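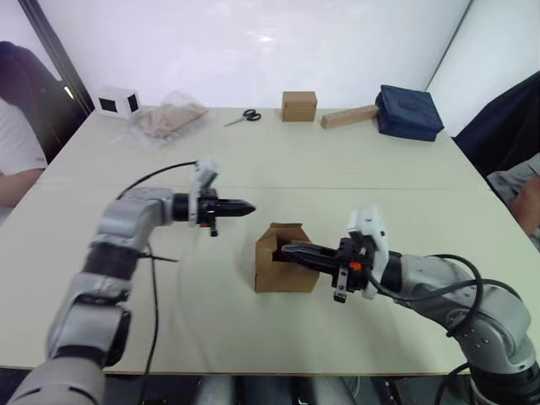

La pinza derecha, metida en la caja de cartón.

Jornada de puertas abiertas en Zimix, 23 de junio de 2024

Llevaba desde marzo con ganas de ir —me quedé sin plaza en la anterior— y por fin pude pasarme una mañana entera por el taller. Cuatro demostraciones en total, un café bastante bueno y muchísima gente en la entrada (me dieron la pegatina de visitante 151, ahí la tengo, pegada en la libreta). Os dejo las fotos que más me gustan, todas del puesto de los dos brazos, ¡que fue donde se me pasó el tiempo volando!
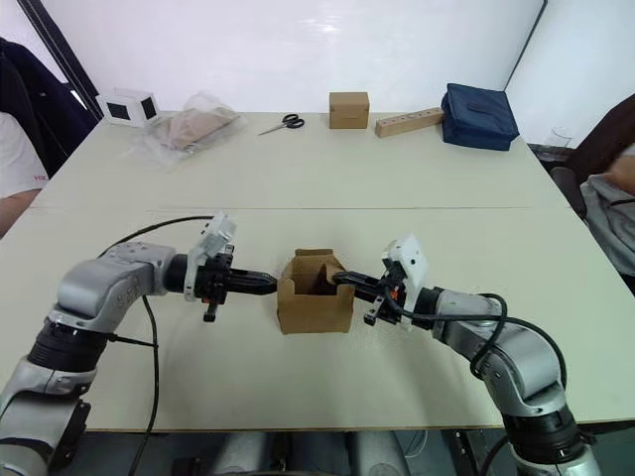
Dos brazos y una caja abierta. Al fondo, las tijeras y el taco de madera con agujeros.

Yo venía con la idea de ver cosas enormes, tipo cadena de montaje, y al final me enganché a una cajita de cartón. Me coloqué en segunda fila, detrás de un grupo de Sidside que lo preguntaba todo, y me vino de perlas porque así me enteré yo también. Según nos contaron, el cartón es muy traicionero: cede, se dobla, y cada caja sale un poquito distinta.
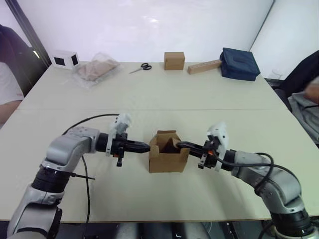

Cada turno duraba unos 10 minutos, que se hacen cortísimos. Repetí, claro. La segunda vez me fijé mucho más en las puntas de las pinzas y en lo cerca que trabajan una de otra, y me dio un poco de apuro, como cuando ves a alguien aparcar en un hueco muy justo.
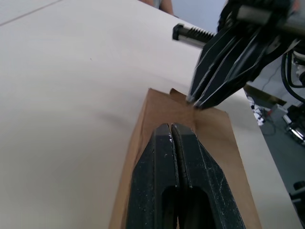 A la salida había una mesa con folletos de Whitelaw y de Saslow, y me llevé seis, que ya sé que no voy a leer enteros. Si repiten el año que viene, apuntaos pronto y llevad calzado cómodo, que se pasa casi todo el rato de pie. Tengo más fotos de la mañana, pero están todas movidas menos una del café.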